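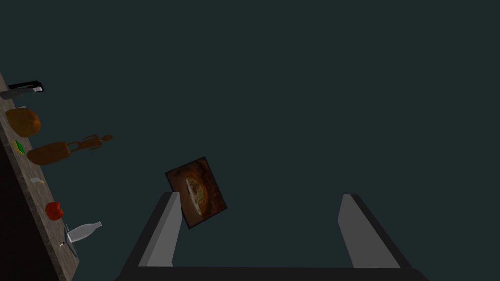

How often does the gripper in the simulated kitchen cell need to be re-zeroed?

After every change to the finger geometry, after every physics library update, and in any case after 800 episodes. The procedure takes one operator and one terminal, and it is described under Re-zeroing.

Juvaveo kitchen cell: setup and maintenance notes
Sutrisno Osman
August 16, 2024

Scope

These notes cover the simulated kitchen cell used for the Juvaveo recordings: one arm, one parallel gripper with two flat fingers, a camera mounted behind the gripper, and a countertop with loose objects. They do not cover the training code or the physical arm at Korkville. Questions about the physical arm go to the lab there.

The cell runs on Skelto. Scene files are built with Santoro, our in-house layout tool. The two must be upgraded together. A scene built with an older Santoro will load in a newer Skelto without a warning, and the object masses will be wrong.

Contents of the release

1660 episodes, each with camera frames, joint positions, finger opening and a scene file. Failed episodes are included and carry the flag success=0. Episodes stopped by the operator carry success=-1 and should be left out of any success rate.

Directory layout:

- cell/ – arm and gripper model, camera pose, limits
- scenes/ – one scene file per episode
- logs/ – joint and finger logs, plain text
- frames/ – camera frames
- tools/ – check and re-zero scripts

Setup

1. Install Skelto, then Santoro. The Santoro installer reads the Skelto path and stops if it does not find one.
2. Copy cell/default.cfg to cell/local.cfg. Edit only the local file.
3. Run tools/check_cell. It loads the cell with no objects, moves each joint to both limits, and opens and closes the gripper 3 times.
4. Read the last line of the check log. It must say "cell ok". A line reading "cell ok with notes" is a failure for recording purposes.
5. Load one scene and let it settle for 2 seconds of simulated time before sending any command.

Step 5 is the one most often skipped. Objects are placed slightly above the countertop surface and drop onto it at load. A command sent during the drop will be logged against object positions that no longer apply.

Re-zeroing

The finger opening is stored as an offset from the closed position. The offset drifts when contacts are resolved with the fingers pressed against each other at full force – a known fault in our gripper model. The drift is small per episode and adds up.

1. Load the cell with no objects.
2. Set the finger force limit to the value named zero_force in cell/local.cfg.
3. Close the fingers and wait until the log shows no change in opening.
4. Run tools/rezero. The script writes the new offset and keeps the old one as a comment.
5. Open the fingers fully. Compare left and right travel in the log. If they differ, the finger joints are no longer coupled; see below.

Do not edit the offset by hand. The script also updates the checksum, and a mismatch puts the arm into hold at the next load.

Common faults

Fingers travel unequally. The coupling between the two finger joints was lost, usually after a model file was merged by hand. Restore cell/gripper.cfg from the release and re-zero.

Object rests on a fingertip or hangs beside it without being gripped. Look at the contact log first. If contact is listed on one finger only, the grasp was not made, whatever the camera view suggests. If no contact is listed at all, the collision shape and the visible shape of the object do not match. Rebuild the object in Santoro.

Objects slide off the countertop at load. The countertop friction value is missing from the scene file. Santoro leaves it out when a scene is saved before the countertop is assigned a surface.

Arm holds at the start of every episode. Checksum mismatch, or a joint limit in local.cfg that excludes the start pose.

Camera pose is off after an update. The camera is attached to the wrist link by name. If the link was renamed, the camera falls back to the arm base and the frames are useless. Check the first frame of any new batch before recording the rest.

Known gaps

Scenes recorded before June use the old finger pads, which have lower friction. They are listed in scenes/old_pads.txt. Grasp results from the two groups should be reported separately.

The background has no walls or floor texture in part of the set. Lighting is fixed for all episodes.

Changes to the cell files go through Sutrisno Osman. Send the check log along with the request.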